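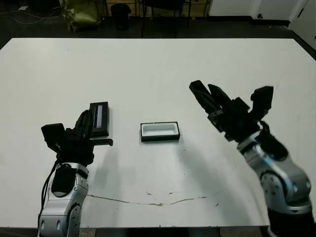
A shallow tray with a black rim and a white interior, open side up.

I have a weakness for small boxes. Shoes come home, I admire the shoes for a minute, and then I'm sitting on the floor running my thumb along the edge of the cardboard. My wife has stopped asking. So when the magazine offered me a page on packaging I said yes before I knew what it paid!

What I wanted to write about was the little black box, the kind you might get with a watch strap or a phone. I used to pack them for a living, one winter at Stolwood, on a run of 3000 for a client called Drasow. You learn a lot about a lid that way (mostly that your fingerprints are enormous).

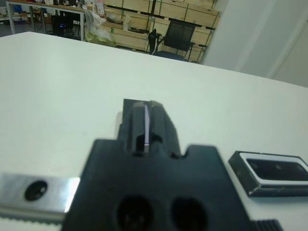
Thick black border, thin pale line, dark window.

A dark window is a clever bit of vanity. It shines at one angle and goes nearly black at another, and I'll tilt one back and forth for far longer than a grown man should. The thin rim inside the border does a lot of work too – take it away and you'd have a black slab. 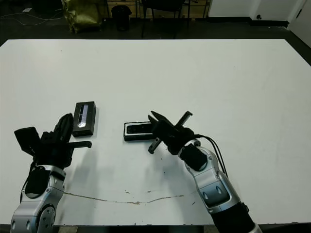
By Natanael Brandão
Thursday, February 22, 2024

Stand a box on its narrow end and it turns into a tiny building. Lay it flat and it looks like something waiting to be opened. At Gunn, the gift shop where I worked after Stolwood, we fought over this every February. I was for upright, because the light runs down the window in one long stripe. My boss was for flat, because upright ones fall over when a customer sneezes. We sold 421 boxes that month, standing up, and I still bring it up when I see her.

My other rule is to use a pale table. Black on white shows you the outline right away, and a few scuffs on the tabletop don't bother me. 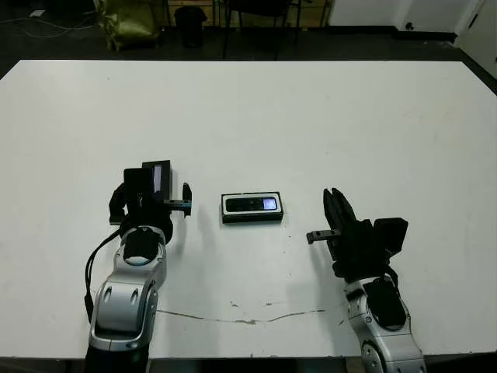 Lying flat, with a bright white patch on the right half of the top.

As for keeping them, I do, all of them. They hold spare keys, foreign coins, and the good paper clips. The nicest one I own came from Clokach with a pair of cufflinks in it, and I gave the cufflinks to my brother. The box is on my desk with stamps in it.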